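Arm keeps dropping out mid-grip, wrist cable to blame?

Posted in: Arms, grippers and motors
Asked by marblebench, 21 August 2019

Hi all, hoping somebody can save what's left of my patience! I've got a two-arm bench cell running a bag packing job, snacks into a paper carrier. The controller is a Troltimley and the arms have been fine for months, but since I re-routed the wrist cables the right one has started cutting out. It'll have hold of a packet, swing it over the bag, and then I get fault 104 (lost contact with gripper) and the whole arm freezes where it is. The jaws stay shut, which is something I suppose.
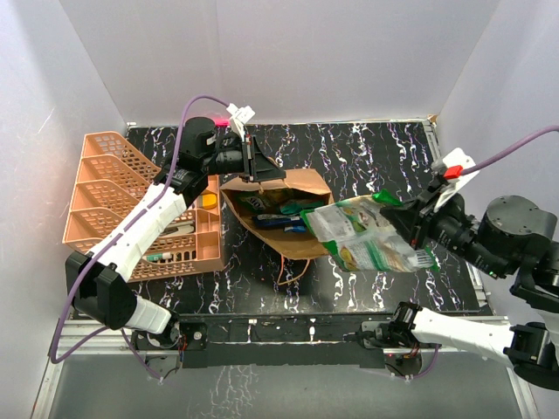

Right arm over the bag with one of the green packets. Purple cables are the wrist ones.

Things I've tried: swapping the packets for lighter ones, slowing everything down to 55 per cent speed, and turning it off and on again (obviously). Slowing it down helped a bit but I still got seven faults yesterday. The left arm has done it once, maybe twice, but I wasn't really watching that one. Could it be the cable, or am I looking at a new gripper? They're not cheap and I'd like to be sure before I order one.

Oh, and is it safe to just reach in and pull the packet out when it's frozen? I've been doing that.

Lemow_fan
had this, was the power supply. buy a bigger one

Borbély
Please stop reaching in! A frozen arm still has power to the motors, and on my Troltimley the fault clears itself if the contact comes back, so it can carry on with your fingers in the way. Hit the stop button, switch off at the wall, put a hand under the forearm so it doesn't flop, and only then go after the packet.

As for the fault, I'd bet on the cable before the gripper. It's the purple run along the white link I'd look at, and mostly at the ties. 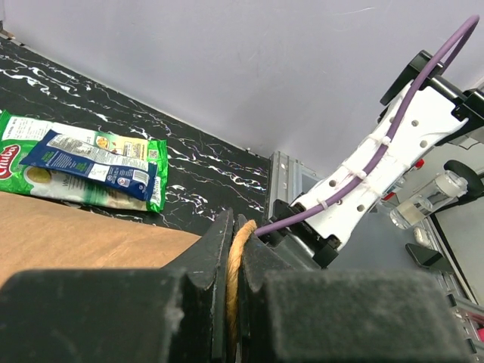 Photo: marblebench, from the original thread

You've got three zip ties on that link, and a tall loop up at the top. The loop is fine, you want some slack where things bend. What I'd check is how tight the ties are. If they're pulled down hard, every wrist turn tugs on the plug instead of the cable sliding a little. Snip them, redo them loose enough that you can wiggle the cable with a finger, then move the wrist by hand (power off) through its full turn and watch the plug end. If it goes taut anywhere, you've found it.

Then run it slowly with nothing in the jaws. If you still get 104 with a loose cable, swap the left and right wrist cables over. Fault moves to the left arm - bad cable. Fault stays put - have a look at the socket before you spend money on a gripper. I got my spare cable from Weletti and it's been fine so far.

marblebench
Ah. Right, no more reaching in, sorry! Ties redone this afternoon and they were VERY tight. No faults yet but I've only run it for an hour, so I'll do the swap test as well and post back.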